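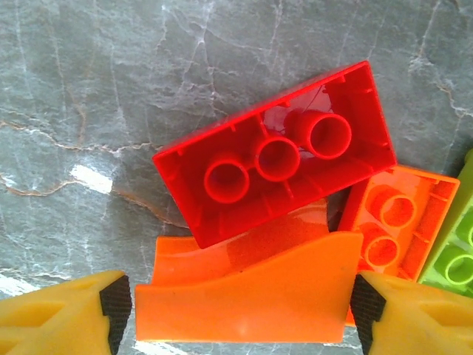
Toy bricks between the gripper fingers at the Ralleo sorting station.

When Ralleo began returning used toy bricks to sale, the sorting was done entirely by hand. Today, part of that work has passed to robot arms, and the 14 employees of the Edness returns department have seen their duties change accordingly. Anum Mughal, who heads the department, and Fouad Nassar, a sorter who now supervises the stations, discussed the transition on a Thursday afternoon between shifts.

Ms. Mughal described the original process as slow and hard on the hands. "People stood at a bench and separated colors for a full shift," she said. "We had good workers leaving us over sore wrists and plain boredom."

According to Ms. Mughal, no position was eliminated. Each employee received 56 hours of paid training, and job descriptions were rewritten in June after discussions with staff representative Majdi Moussa. Mr. Moussa had asked for written assurances on pay grades – a request the company granted before the second station was installed.

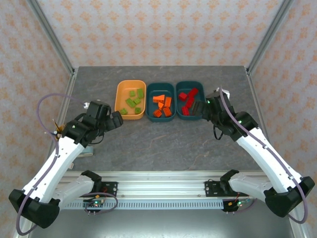 Color sorting remains the first task assigned to the arms, and Mr. Nassar considers it the right place to start. "It is simple to check," he said. "I look across the trays and a wrong piece stands out." Green bricks go in the light orange tray, with the orange and the red pieces in the two dark teal ones beside it. He acknowledged that matching each color to its own tray would be easier on the eye, and said he has raised the matter with the supply office.

His own day has changed considerably. He reviews the error log each morning, adjusts the stations and inspects bricks for damage, a judgment the company has kept with its employees. During the last review period, the department recorded 974 stoppages. "Every one of those needed a person," he said. "I was worried about being bored. I am more tired in the head now and less in the shoulders."

Not all colleagues share his view. Mr. Nassar said that some miss the conversation at the old bench, where four people worked side by side. Ms. Mughal confirmed that breaks have been rescheduled so that station supervisors may take them together. A decision on extending the arms to size sorting is expected after the next staff meeting.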